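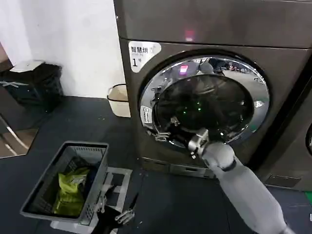

Rastside is a shared workshop in Drenham, open to visitors one evening in July. I went to see the laundry arm that Giorgia Barbieri and Mahfuz Nanayakkara have been building there. They have put 19 months into it, evenings mostly.

The job is to get a round washer door open and move clothes between the drum and a basket. Barbieri said the door takes most of the work.

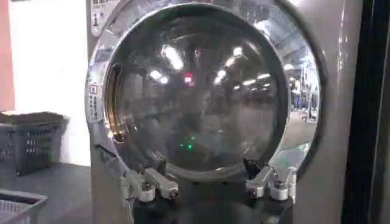 The finger links are cut on the shop's own mill. Nanayakkara keeps a log of door attempts, 1052 entries when I looked, with a column for what slipped. Parts have cost them over $706, not counting the arms.
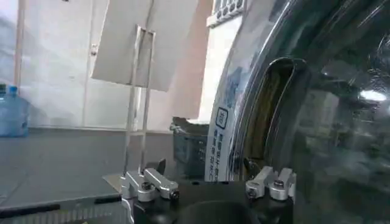
They want a softer pad on the fingers next. Chrome is hard to grip and they don't want to scratch it. I stayed until 9 p.m. and left with a parts list.

19 shares | 4 comments

Related
Percy Benavides builds a bench feeder
Amach tool swap, notes
Inside the Obradović machine shop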